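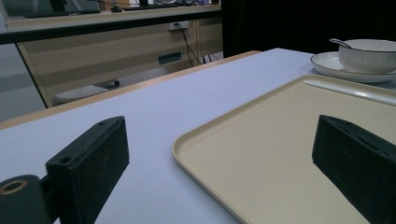 Glykeria Spanos wrote in to say that a tray is what people buy when they have run out of table and don't want to admit it, and that she owns four. She has a point. I own more than she does, and my table is no bigger than it was.

Her note came after the last gallery, the one on napkin rings, which drew more mail than napkin rings deserve. Most of it asked when I would get to the breakfast things. So this page is the breakfast things, or the ones that have survived me: a beige tray, a ribbed bowl on its saucer, a spoon, and a thin white stick that looks like half a pair of chopsticks and has lived with us on that understanding.

The tray first. It has rounded corners and a low rim, low enough that a boiled egg regards it as a suggestion. I bought it at Jusness in February, in the back room where they keep the things they have given up on, and the label called the color "oat." Hideaki Kobori called it beige, which was rude of him and correct. It goes with everything in the house because everything in the house is also more or less beige, a thing I only noticed after we painted.

For a tray this size you want a table with nothing else on it, and then you want to put the tray down crooked. I have tried lining it up with the edge. It looks like a hotel where you'd be charged for the butter.

The bowl is white with fine vertical ribs on the outside and a dark line at the rim, and the saucer has a thin dark line of its own. They look like they were born together. They were bought two years apart, the saucer at the Woldemariam street sale and the bowl from Porkis, during the week when Porkis sold everything in white and would not discuss it. The ribs are lovely under the thumb. They are also where the oatmeal goes when you miss, and you'll be getting it out with a toothbrush – a soft one, and after that no longer your toothbrush.

A spoon left standing in a bowl is considered bad manners in my family. My grandmother would take it out and lay it on the saucer while you were still talking. I leave mine in. The handle sticks up, you can find it without looking, and at seven in the morning I don't look at much.

As for the stick, letters have already suggested a stirrer, a plant support, and something from a fan. I use it to get toast out of the toaster (unplugged, thank you, Glykeria, I know). The rest of the time it lies along the far side of the tray where it can't roll into my lap. If you have the other one, I would like to hear from you, though I'm not sure what we'd do with two.

A few of you asked about washing. The tray gets a damp cloth and a dry one. I put it through the dishwasher once, on a Monday, with the Grasimine tablets my sister swears by, and it came out fine, but it took up the whole bottom rack and everyone had to eat dinner off saucers.

Next gallery is butter dishes. Send yours, with the lid on if there still is one.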